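Housekeeping notes: the bathroom robot, after a spring of it

The version that went out to the property owners says Stotik has been a success at Prultitz. The version you hear in the linen room is longer. We were asked to write something for the staff newsletter, and it seems fair to put down the longer one.

For those who work in the kitchen or on the grounds and have only seen it rolling down the third-floor hallway: Stotik is a wheeled base with one arm, and its job is the vanity. It wipes the sink deck, the ledge behind it, the faucet and the outside of the basin rim. It does not do the toilet, the tub, the mirror, the floor or the trash. It doesn't make beds. It was brought in by Druremano, which also sold the building its door locks and its scheduling software, and the trial covers 41 rooms, all of them on the third floor and the long end of the second.

The pitch, if you missed the meeting in March, went like this. Sinks are repetitive, sinks are hard on wrists and shoulders, and guests complain about sinks more than anything else in a bathroom. Take the sinks away from the room attendants and they will have more time for the things people do better. Heads nodded. Most of us have sore wrists and would be happy to never bend over another basin.

What the pitch left out is what happens to the time.

Before the trial, a third-floor attendant had a set list of rooms per shift and finished it or didn't. Once the robot started, the lists got longer. The reasoning from the office was that every vanity had been budgeted at 6 minutes, the machine now does the vanity, and so 6 minutes per room had come free. On paper you can add those up across a shift and find another couple of rooms in there. In the rooms themselves you can't find them so easily. Wiping a sink was also when you looked around. You stood there with a cloth and noticed that the tissue box was low, that the hot tap was dripping, that there was a ring left in the soap dish. All of that noticing still has to be done, and it now gets done by someone who has no reason to be standing at the sink.

Then there is the matter of people's belongings. An empty room between guests is the easy case, and in fairness Stotik handles the easy case pretty well. A stayover room is something else. People leave cups, razors, contact lens cases, pills, earrings, a retainer in a napkin. Attendants learn early what to lift, what to wipe around and what to leave strictly alone. The machine has been given a rule for this: if it is unsure of an object, it goes around it and marks the room for a person. The marks come through on the tablet as small orange flags.

During the first month there were 85 flags, and each one meant a second trip. Often the attendant had already finished the room and was halfway down the hall. The flag doesn't tell you what the object is, only that there is one. So you go back, you let yourself in again, you move a toothbrush, you wipe the patch where the toothbrush was, you put the toothbrush back, you clear the flag. Anyone who has done this several times in a morning will have an opinion about how much labor is being saved.

Druremano's answer is that the flags will drop as the system learns. Maybe they will. We have been told that about the scheduling software for as long as we've had it, and it still books the freight elevator for a wing that doesn't have one. The company has put out a chart for the owners with a line on it going down. The line starts in the worst week and stops in the best one. We asked to see the weeks after that and are still waiting.

There is also the question of what counts as clean. The machine's log marks a vanity as done when the arm has covered the surface. That is a record of where the cloth went. It says nothing on whether the toothpaste came up. Chrome is the real test, as anyone here knows: a faucet can be perfectly sanitary and still look terrible with one dull streak on the lever. Attendants have been told that they are not expected to check behind the robot. They have also been told that the room score still goes under their name. Those two instructions came in the same email, and people have drawn the obvious conclusion and gone on checking, on their own time.

Some things have improved, and they belong in here too. The late turnover rooms, the ones that used to land on whoever was closing, go faster when the sink is already finished at 4 p.m. Two people with bad shoulders have asked to stay on the trial floors and would be sorry to see the thing go. The cloth changes are automatic, which means a fresh cloth for every room, and on a rushed shift that was not always true before. The noise is less than we feared. Guests on the whole seem to like it, though they mostly like it in the hallway.

We also hear that Adugna, the other hotel in the group, ran the same trial in a different way. There the room lists stayed as they were. The machine did sinks, the attendants did everything else, and the spare minutes, where there were any, simply stayed with the person doing the room. By all accounts the flags were just as annoying over there, but nobody was running to make up the time. It is the same robot with the same arm. The lists are a decision somebody in an office made, and it could be made again differently.

So before the trial is extended to the rest of the second floor, the third-floor crew has sent in 2 requests. The first is that the room lists go back to where they were until the flags have been low for a full season, with summer occupancy included. Spring is quiet, and quiet proves very little about a machine that works best in empty rooms. The second is that the flag trips be logged as work. At the moment they are not logged anywhere, so in the reports they cost nothing, and a thing that costs nothing will never be fixed.

There has been a reply on the second request, to say it is being looked at. There has been none on the first. The office has asked us to remind everyone that the trial doesn't affect head count. We are glad to pass that on. We'd also point out that the position left open on the third floor in the winter has not been posted, and that the list of rooms it used to cover has been shared out among the people who are still here.

If you work on a trial floor and want to add your own experience, the sheet is on the back of the linen room door. Put down the room number and how long the return trip took. Please use a pen, as the last lot in pencil rubbed off before anyone could copy it. Anyone who has worked at both hotels is especially welcome to write, and the same goes for people who think we are being too hard on it. 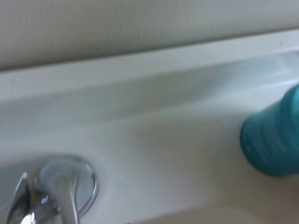 One attendant from the second floor wrote back that she thought we were being too hard on it. Her hands have stopped cracking since she quit wiping sinks all day, she said, and she would rather make an extra trip for a flag than go back to the gloves. She did agree about the lists. She is finishing later than she did last year, and when she asked which rooms would come off if the machine broke down for a shift, she was told there wasn't a plan for that yet.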